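La Tesau es una raza caprina de tamaño pequeño, criada sobre todo en granjas escuela y explotaciones familiares. Procede de la comarca de Stundow, que presume de ella en todos los folletos, aunque la localidad vecina de Hultstead reclama el mismo honor con idéntica falta de documentos.

Características

La hembra adulta alcanza 57 centímetros a la cruz y pesa 30 kilos, casi todos ellos dedicados a llevar la contraria. El pelaje es corto, pardo o ceniciento, y las orejas caen hacia los lados. Los cuernos están presentes en ambos sexos, igual que la afición a probarlos contra las puertas. 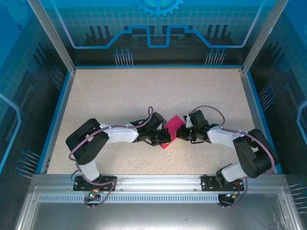

La dieta se compone de heno, ramas tiernas y, según los manuales, nada más. Los manuales no mencionan las listas de precios, los cordones ni el manual.

Reproducción

La gestación dura cinco meses y suele dar 2 crías. Los cabritos se ponen en pie enseguida y maman hasta los tres meses. El registro de la raza reconoce un parto de 6, que Stundow celebra con una placa y Hultstead considera una errata.

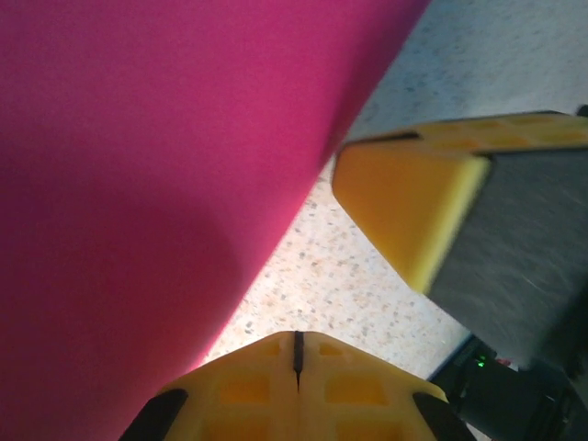 Superficie lisa de color rosa magenta; a la derecha, suelo claro moteado.

Distribución

Fuera de su comarca, el único rebaño estable es el de la granja Trương, que admite visitas en junio. Se ruega dejar los bocadillos en el coche y cerrar las dos verjas.

Última revisión: 15 de junio de 2021 · Contacto · Volver arriba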